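FOR IMMEDIATE RELEASE 06/11/2024

Kolcombe Opens Sign-Up for Shared Kitchen Program, 14 Sites to Follow

GRISTTHORPE — Kolcombe, the housing group behind the Chareonsuk apartments, is opening sign-up today for its shared kitchen program. First kitchen ready now. Fourteen more sites planned, first of those in December.

The idea is simple. Tenants in small units get a full size kitchen down the hall, bookable by the hour. Big sink, long counter, dishwasher. Bring your own food, clean up after, go home. No charge for the first 5 bookings in any month.

"We asked 300 tenants what they missed most and the answer was counter space," said Charmaine Tshabalala, program lead at Kolcombe. "Not a gym. Counter space. So we moved the money."

Demand is there already. The waiting list passed 500 names before any flyers went up, most of them from the two older blocks on the east side, where units have a hot plate and a bar sink and not much else. Those tenants get first pick of evening slots.

Bookings run through Skoranach, the same system tenants use for laundry and parking. Existing logins work. New users can get set up at the front office, bring a lease or a utility bill. Phone bookings also accepted, mornings only for now — the office is short a person.

House rules are posted in the kitchen and online. The short version: two hours max per booking, no open food left overnight, run the dishwasher before you leave if its full. Large pots and baking trays can be borrowed from the office against a signature.

Nosipho Visser, who sat on the tenant panel, said the rules were argued over for weeks. "The dishwasher one nearly broke us. Who empties it? In the end, whoever books next. It's written down, so thats that."

Community meals are also planned. Corina Kälin will run a bread session for beginners, and Anel Mnguni is putting together a monthly soup night for older tenants. Dates to be anounced through Skoranach. Groups wanting a regular slot should write in early, weekends go first.

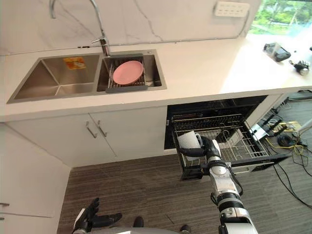
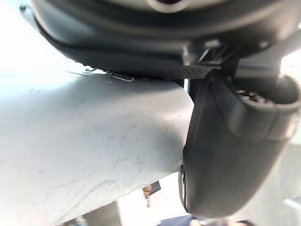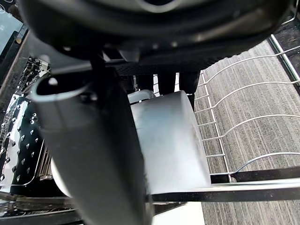 Can tenants bring guests to a booking?
Up to two guests per booking, and the tenant who made the booking has to be there the whole time.

Media contact: Nomvula Radebe, Kolcombe press desk, Gristthorpe. Interviews and site visits by arrangement, please allow one working day.

###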